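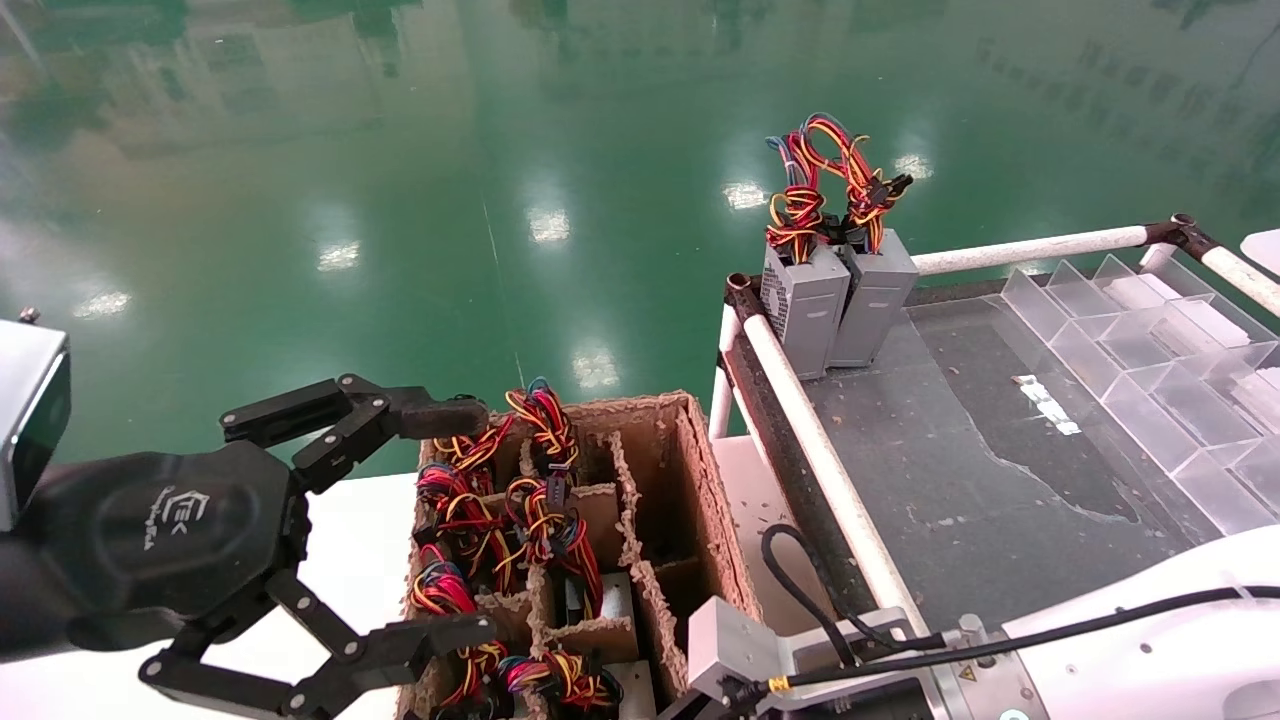
About Jirnbridge Evening School

We teach sewing, mending and pattern cutting to adults who have always wanted to make their own clothes! Kai-wen Mak started the school with six students, two borrowed sewing machines and a very long ironing board (we still use the board). Now 637 people have taken a course with us, and plenty come back for another.

Classes are small – never more than 10 people – so there's time to unpick a crooked zipper and try again. Beginners start with a drawstring bag and move on to a shirt. If you already sew, take a look at the Chung tailoring course, which begins every November and covers linings, collars and pockets.

Our fabric library is open to all students. Bring in what you won't use and take home what you will – somebody just left us a gorgeous heap of green corduroy.

The front door is on the Modason Lane side, up the ramp.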